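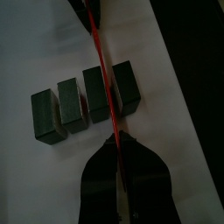

One visitor to the Wukthorpe games weekend said she had only come in for a cup of tea and stayed all afternoon, "and I still want another go". She had found Lullamia, the new table game from local makers Padilla, and plenty of others did the same.

It is lovely to see something this simple catch on! The version on show used four small dark green blocks, set side by side on a white surface in a slanting row, with a long, thin red piece running across them. Players take turns to straighten or stagger the row with narrow gaps left between the blocks, and lose 2 points for every nudge to the red. A full round is worth 100, and the best score of the weekend was 93, to loud cheers from the next table.

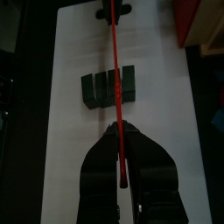
Can children play? They can, from the age of six, and younger ones are welcome to team up with a grown-up.

Padilla says the matt finish of the green blocks will stay, as will the bright red. A longer game called Ulla, with 19 different layouts to copy, is nearly ready, and Wukthorpe will get the first try at it when the tables come out again in September. Entry is free and the kettle will be on.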